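Flestevthorpe Cemetery Association
Minutes of the December meeting

The meeting was called to order at 7 p.m. in the parish room. Mayu Yoshida chaired. The minutes of the last meeting were read and approved with one correction: the Okabe plot is in the east section.

Burials and records
There were 5 burials since the last meeting, all in the east section. The card index now holds 491 names. The old Grultgate register lists 38 people with no plot number. Members agreed to ask the families through the newspaper's obituary page before the cards are retyped.

Obituary notices
The Grisevus paper has changed its rules for death notices. A notice of up to 200 words is still free if it comes from the funeral home. Longer notices and those sent in by relatives will be charged by the line. The deadline for the weekly edition is now noon on Monday. The chair will rewrite the sheet given to families so it shows the new deadline and asks for maiden names and place of birth, which are often left out.

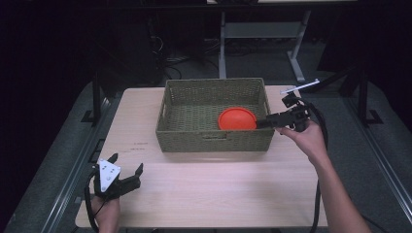
A question was raised about notices for people who moved away but are to be buried here. It was agreed that the association will send the paper the date and time of the graveside service only, and leave the rest to the family.

Grounds
The east gate still drags. Two quotes have been received and a third is expected. Wreaths may stay on graves through the end of January. Flat markers in the old section will be edged in the spring.

Other business
A family has asked to add a second name to an existing stone. Approved, with the family paying for the lettering.

The meeting adjourned at 8:20 p.m. The next meeting will be in February, same room.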